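Visit to the Rimby sorting hall

We were a small group, mostly from the repair café, and Dirk Claeys met us at the side gate with a box of visitor badges. Rimby takes in mixed household goods from 13 collection points and sorts them for resale, repair or scrap. The hall is larger than it looks from the road, and colder. Bring a jumper if you go in February, when the next visits are planned.

Dirk took us first along the intake doors, where the crates are weighed and given a paper slip. Anything with a plug goes to the left – the test benches are on that side – and the rest goes on to the tables. Anitha D'Souza has worked at the tables for four years and showed us how she decides what is worth cleaning. Glass and crockery she does by ear, with a tap of the fingernail.
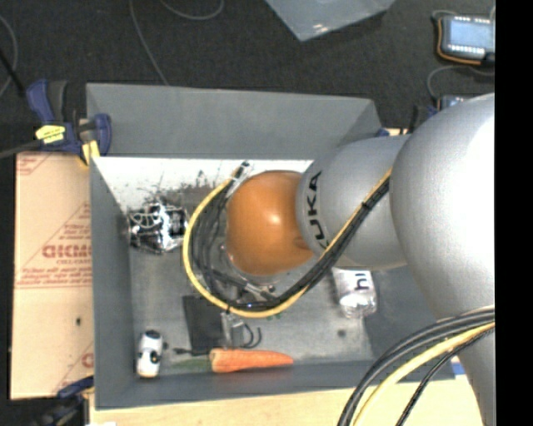 Page last changed: Saturday, January 1, 2022

The big grey bins get hard use, and the floor of this one is worn and mottled, with dark scuffs on the white strip at the back. Things lie in it as they come. The shiny, crumpled-looking piece against the left wall is the sort of item Anitha would put aside for a second look. The tabletops are pale wood and set at a height that suits standing work.

After the tables we had coffee in the canteen and Nele Van Beek answered questions. Most were about what happens to textiles, which go to Javetura in closed sacks of 40 kilos. Parking is on the gravel behind the hall – the front spaces are for vans only. The shop is open to visitors afterwards and takes cards.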